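Tallomico to Release Restored Edition of "Serra" in May

Two-disc set includes 44 minutes of footage not seen since the film's first festival run

TRENDEMBY - Tallomico, the independent home video label, announced today that it will release the drama "Serra" on disc and digital in May. The film has been out of print for 11 years and has never been offered in high definition.

The new edition was made from the original camera negative, which was scanned at the Flesivance lab in Trendemby. Color work was done with reference to a theatrical print kept by the production company. The sound mix was rebuilt from the original stems, and both the stereo track and the surround track are included.

"Serra" follows a woman who returns to the mountain town where she grew up to sell her father's house. She plans to stay for a weekend and is still there when the snow comes. The film played a short run in theaters, got mostly good notices, and then went to a single disc release with a soft picture and no subtitles. It has been hard to find ever since. Used copies have sold for many times their original price, and the film has not been carried by any of the large streaming services.

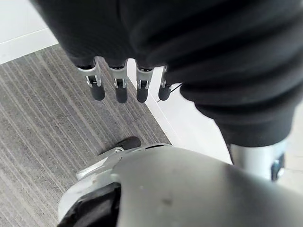
Photo: Courtesy of Tallomico

The label said "Serra" has been among the most requested titles in its yearly customer survey. Talks over the rights took longer than expected, as the film's foreign and domestic rights were held by different companies. Those rights are now under one license, and Tallomico will handle the release in all regions where it does business.

Two versions of the film are included in the set. Disc one holds the theatrical cut. Disc two holds the longer festival cut, which has 44 more minutes of material, most of it in the middle section of the story. The festival cut was thought to be lost until a work print turned up in storage. Where negative could be found for the added scenes, it was used. The remaining shots come from the work print and show more grain and some wear. Tallomico chose to leave those shots close to the way they were found, with only dirt and splice marks removed.

Extras on the set include a new commentary track, a feature on the sound rebuild, a reel of screen tests, the original trailer, and a gallery of production stills. English subtitles for the deaf and hard of hearing are included on both cuts. A printed booklet with a new essay and notes on the transfer comes with the first pressing only.

The first pressing will also come in a hard slipcase with new cover art. Later pressings will have the same discs in a standard case. The digital version will include both cuts but will not carry the commentary. 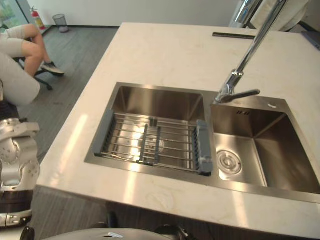 HOME ENTERTAINMENT

Before the disc goes on sale, the restored theatrical cut will be shown in a small number of theaters. The first showing is set for a Saturday at 7:30 p.m. at the Flesivance screening room in Trendemby, which has 452 seats. Tickets will be sold through the box office and on the Tallomico website. Members of the label's mailing list will be able to buy tickets one day early, with a limit of two per order. Theaters that wish to book the film may contact the label's bookings desk. The film is available to theaters as a digital cinema package only. No new film prints have been made.

Preorders for the disc set will open at noon on the day tickets go on sale. Orders placed directly with Tallomico will ship the week of release. Customers outside the United States should check the shipping page for current rates before ordering. The set is region free and will play on any standard Blu-ray player.

Review copies will be sent to press in the month before release. Writers who would like a disc or a screening link should send a request to the press office with the name of their outlet and a mailing address. Stills and cover art can be downloaded from the press page.

About Tallomico

Tallomico is an independent home video label that releases restored and out-of-print films on disc and digital. Its catalog includes dramas, documentaries, and genre films from the 1970s to the present. The label is based in Trendemby.

Press contact: Tallomico Press Office, Trendemby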